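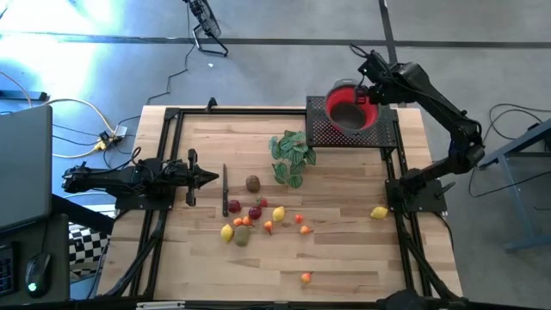 Slide 1. Artificial fruit, a knife and a red bowl on a wooden tabletop.

Fruit at the Midday Meal: Purchasing, Preparation and Service in the Vekosdale Residential Homes

Notes for the speaker: Miroslava Štěpánek, Office of Nutrition and Dining
Regional Meeting on Food Service for Older Adults, 21 July 2020

Slide 1. Opening

Good morning, and welcome on behalf of the Office of Nutrition and Dining. My remarks cover the past year of work on fresh fruit in the residential homes operated by the Vekosdale authority. I will speak about how the fruit is bought, how it is prepared, and how it reaches the resident. Menu planning in general is covered in the afternoon session and I will leave it to my colleagues.

[Pause for late arrivals. Remind attendees that the handout has the purchasing tables and that these will not be read aloud.]

Slide 2. Scope

The authority operates 13 homes. All of them serve a cooked midday meal, and all of them are required under the dining standard to offer fruit with it. The standard was written with whole fruit in mind. It says that fruit "shall be available," and for many years a filled dish on the sideboard was accepted as meeting that requirement.

Our review asked a different question, namely how much of the fruit was eaten. We looked at the midday meal only. Breakfast fruit is mostly stewed or canned and is bought under another contract. Fruit brought in by families was left out of the review entirely, although several home managers raised it and I will return to the subject under questions.

Slide 3. What the review recorded

Dining staff kept a written record of 193 midday services. For each service they noted what was offered, in what form, and what came back to the kitchen. The forms were short, and the quality of the record keeping was high. I wish to thank the dining staff formally for that work, which was done during an exceptionally difficult period.

Whole apples and whole oranges came back more than any other item. Bananas did well in most homes. Soft pears did well when they were ripe and very poorly when they were not. Cut fruit of every kind was eaten more readily than the same fruit served whole.

[Do not give percentages here. The percentages by home are in the handout, and the smaller homes have asked that they be read together with the notes on diet orders.]

Slide 4. Why whole fruit comes back

Staff comments fell under several headings. Grip and hand strength were mentioned most. An orange is hard work for a person with arthritis, and many residents will not ask for it to be peeled. Teeth and dentures came next, mainly in connection with apples. A number of comments concerned time. The fruit was offered at the end of the meal, when the tables were being cleared, and residents felt that they should be leaving.

There were also comments about dignity, and I would ask you to give these full weight. One resident at Sullmont told the dining supervisor that she had peeled fruit for her children and did not care to have it peeled for her in front of the table. The home now prepares her orange in the kitchen and brings it out on a plate with everyone else's.

Slide 5. Purchasing

Until last year all fresh fruit came through a single delivery each week. The supplier, Erkis, met the terms of the contract throughout, and nothing in these remarks should be taken as criticism of the firm. The difficulty lay in the terms. A weekly delivery means that fruit must be bought hard in order to last, and hard fruit was precisely what residents were leaving.

The revised terms allow for two deliveries. The first carries apples, oranges and other fruit that keeps. The second is smaller and carries pears, plums, peaches and berries in season, to be served within two days. Sizes have been changed as well. We now ask for small apples and small bananas, as a large one is more than many residents wish to eat after a cooked meal.

[If asked about cost: the cost per serving is in the handout, table 2. Refer questions about the length of the contract to the purchasing office.]

Slide 6. Ripeness

Ripeness is a kitchen skill and it had not been treated as one. Our written guidance now sets out how each fruit is to be held. Pears are kept at room temperature and tested at the neck. Peaches and plums are laid in a single layer. Bananas are kept away from the other fruit unless the kitchen wants to hurry something along. Berries stay cold and are washed just before service.

The Ferrand home had been doing all of this for years under its head cook. Much of the guidance is a plain record of her practice, and the home kindly agreed to host the first training days.

Slide 7. Preparation

Fruit is to be cut on the day it is served, and as close to service as the kitchen's schedule allows. Each kitchen has a board and a knife set aside for fruit. Hands are washed, whole fruit is rinsed under running water before it is cut, and this includes oranges and melons, where the peel is not eaten. The knife passes from the outside to the inside and can carry dirt with it.

Apples are cored and sliced thin. Oranges are peeled and cut across, so that the membranes are short. Melon is cut small. Grapes are cut lengthwise into quarters for any resident whose diet order calls for it, and several homes have chosen to do so for every table, which avoids the need for separate dishes.

Browning was raised at every training day. A light dressing of orange juice is sufficient for apples and pears. Kitchens should check allergy records before using it. Cut fruit should be covered and kept cold until it goes out, and anything left at the end of the meal is to be thrown away.

[Allow a moment here. This is the slide people write down.]

Slide 8. Texture-modified diets

Nothing on the previous slide replaces an individual diet order. Where a resident has been assessed for difficulty in swallowing, the order governs, and the kitchen is to follow it without adjustment. Juicy fruit deserves particular care, as it is both a solid and a thin liquid in the mouth. Questions go to the speech and language clinician assigned to the home.

What we have asked of kitchens is that residents on modified diets be offered the same fruit as their neighbors wherever the order permits. If the table is having peaches, the puree should be peach. In the past a single apple puree was served throughout the week, and residents noticed.

Slide 9. Service

The most useful change cost very little. Fruit now goes to the table at the start of the meal, in shared bowls or on small plates according to the home's custom, and remains there until the table is cleared. Residents take it when they like. Some eat it first. Staff at Sullmont report that conversation at the table has improved, although we did not measure this and I offer it only as their observation.

Shared bowls have been suspended for the present under infection control rules, and individual plates are in use in all homes. We intend to bring the bowls back when the rules allow.

Color matters for residents with low vision. Pale melon on a white plate is difficult to see. Homes ordering new tableware are encouraged to choose a strong, plain color that contrasts with both the food and the tablecloth.

Slide 10. Training

To date 268 members of staff have attended a training day. The course includes dining room assistants as well as cooks, and we consider this essential, given that the assistants are the ones who see what is left on the plate. Night staff have been harder to reach. A shorter course lasting up to 5 hours is being prepared for them and will be held at Ferrand.

Slide 11. Matters still open

The dining standard has not yet been amended. Our proposed wording replaces "shall be available" with "shall be offered in a form the resident can eat without help, or with help given discreetly." The wording is with the legal office.

We also lack good information on weekends, when kitchens run with fewer people and cut fruit is the first task to be dropped. A second round of records will cover Saturdays and Sundays only.

Finally, there is the question of fruit brought by families. Homes differ widely in how they store and label it. We would welcome written comments from managers before a common rule is drafted.

Slide 12. Questions

[Take questions from the floor first, then those sent in beforehand. The handout is on the table by the door, in standard and large print. The session ends promptly so that the room can be set for lunch.]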